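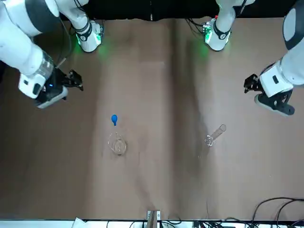 What does Deler do about an invoice that hasn't been paid?
It sends the customer a reminder on the schedule you picked, in wording you approved, and keeps sending the next one in line until the payment is recorded or you tell it to stop.

Deler 3
Late invoice reminders for small firms
by Tromeck, Nurkotville

$100 a month, billed monthly. Cancel from the account page.

Most small firms have a system for late invoices. Somebody opens the spreadsheet on a slow afternoon, sighs, sorts by date, and writes an email that starts "Just a quick one!" The customer replies that it must have gone to the wrong inbox. It went to the same inbox as the previous eleven. Everybody is very polite and the money arrives in the fall.

Deler takes over the quick ones. You connect it to the place where your invoices live, you choose how patient you want to be, and it writes to people when they're late. It isn't embarrassed to ask a good customer for money and it never forgets that it already asked.

What you get

Reminder schedules. Each customer sits on one of them. The three that come with the product are called Gentle, Regular and Aunt. Gentle waits a week past the due date and then mentions the weather. Regular is what most people use. Aunt starts the morning after the due date and copies in the person who signed the order. You can edit all of them or write your own from scratch, and a customer can be moved between schedules without getting the same message twice.

Replies in one place. When a customer answers a reminder, the reply appears next to the invoice it belongs to. If the words "dispute," "wrong amount" or "who is this" turn up in it, Deler pauses everything for that invoice and puts it in the Needs a Human list. You can add your own words. One customer of ours added "lawyer," which we probably should have thought of.

Promises. "We'll pay by the end of May" can be logged as a promise with a date on it. Reminders go quiet until then. If the date passes, the next message quotes the promise back, word for word, without comment. It is surprising how well this goes over.

Part payments. Enter what came in, and the next reminder asks for the balance. Version 2 asked for the full amount again and we heard about it.

The Friday-feeling filter, now renamed Quiet Hours. Nothing goes out in the evening, on weekends or on the holidays you tick. Heidrun Berchtold, who started Tromeck after a long career of chasing other people's bills, insisted on this one. She maintains that a reminder sent at ten at night gets read, resented and deleted.

Connecting it

Deler reads invoices straight from Ozoliņš Ledger, both the desktop and the online edition. Switch on sharing in Ozoliņš under Company, Outside Access, then paste the key into Deler. The first import takes as long as it takes. Go have lunch.

If you keep invoices in something else, export a CSV file with the invoice number, customer, email address, amount, date sent and date due. The column order doesn't matter. The column headings do, a little, and the import screen will ask when it can't tell which date is which. It can't read a scan of a printout of a spreadsheet. We've been sent one.

Outgoing mail comes from your own address. Your email host has to allow it, and the setup screen gives you the text to forward to whoever looks after that. Until it's done, reminders wait in the Drafts list and you can send them by hand.
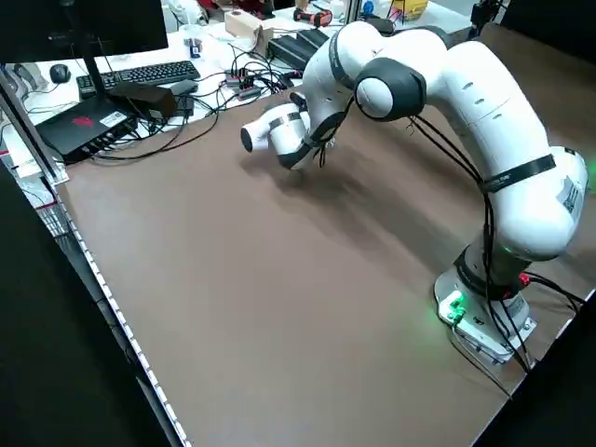
Robot arm mounted on a brown tabletop, green light at the base

Limits

The standard plan covers 3,000 open invoices at a time. Paid ones don't count toward that. If you have more than 3,000 open invoices, please write to us, and also, are you all right?

Reminders are limited to one per invoice per day. There's no setting to raise it. We have been asked, at length and in capitals, and the answer is the same.

Deler doesn't take payments. It puts your payment link or bank details in the message and stops there. It doesn't add late fees either, though it will mention the ones you've put on the invoice yourself. It isn't a collection agency, and messages that pretend to come from one will be rejected by the template checker.

Writing the reminders

The template library holds 763 sample reminders, sorted by tone and by how late the invoice is. Reet Dambrauskienė wrote nearly all of them, and the ones under "Long Relationship, Short Memory" are her best work. Use them as they are or chop them up. Fields in square brackets fill themselves in. Preview before you send, particularly if your customer list has nicknames in it. A landscaping firm we like very much once addressed a message to "Dear Big Steve Slow Payer," and Big Steve forwarded it to us with one line of his own.

Support

Email support is included, and replies come from the office in Nurkotville on working days. Phone calls can be booked from the Help page. Bring the invoice number. If the question is whether a certain customer is ever going to pay, we can't help with that, but Reet has opinions.

Changes in this version

Part payments handled properly
Promises can now be logged from a reply
Customers with two email addresses no longer get two of everything
The Aunt schedule has been toned down after feedback from several nephews
Export of the full message history for each invoice, as a single file

Moving from version 2: your schedules and templates come across on their own. Logged-in users will see the upgrade button at the top of the account page. Anything in Drafts should be sent or deleted first.

Page updated August 3, 2024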